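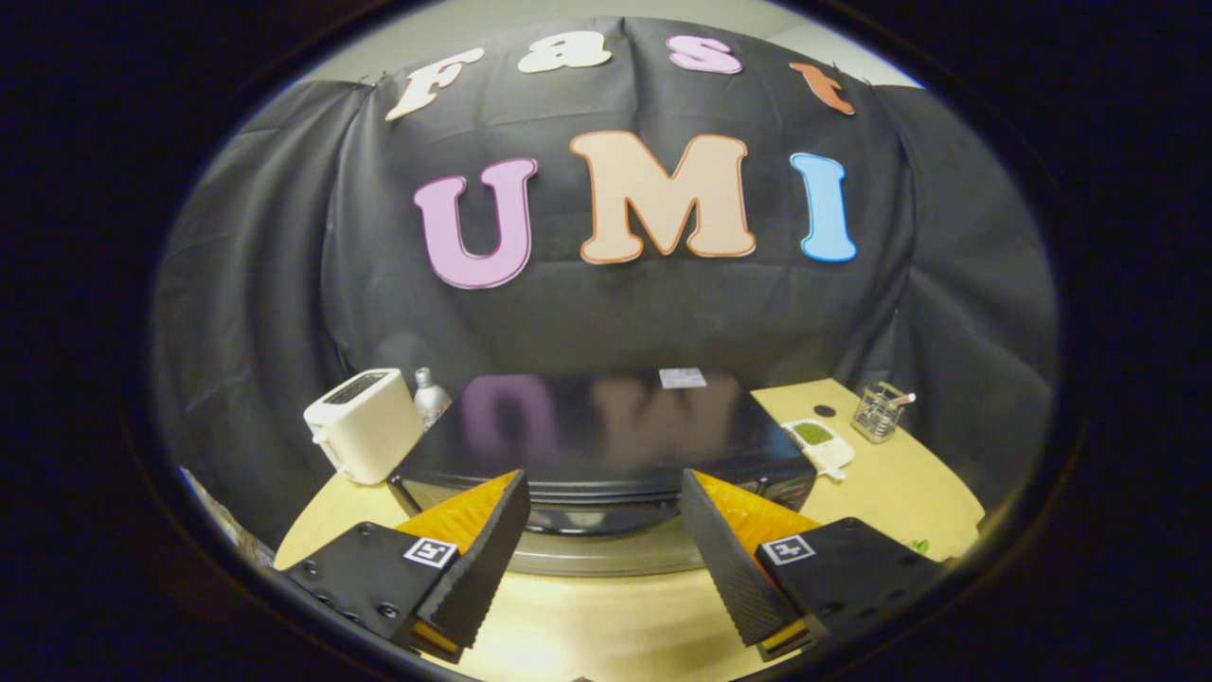

Gordon Boychuk wrote in to ask whether a small round table can really take a toaster and a second appliance and still leave room to eat. Mine does, just. The table is the Otstead, the tan one, and I've had it since September.

The black appliance sits in the middle, with the white toaster to the left and a small plate and a glass of utensils to the right. A metal bottle fits behind the toaster. I would not try a second plate.

The top wipes clean with a damp cloth. Jam left on it from Saturday breakfast came off the same way, with a bit more rubbing. Assembly took 85 minutes and needed 2 people, mostly for turning it over.

The round edge is the weak point — square appliances waste space on it, and cords hang wherever they like. I'd buy it again for one person. For a family, get the next size up.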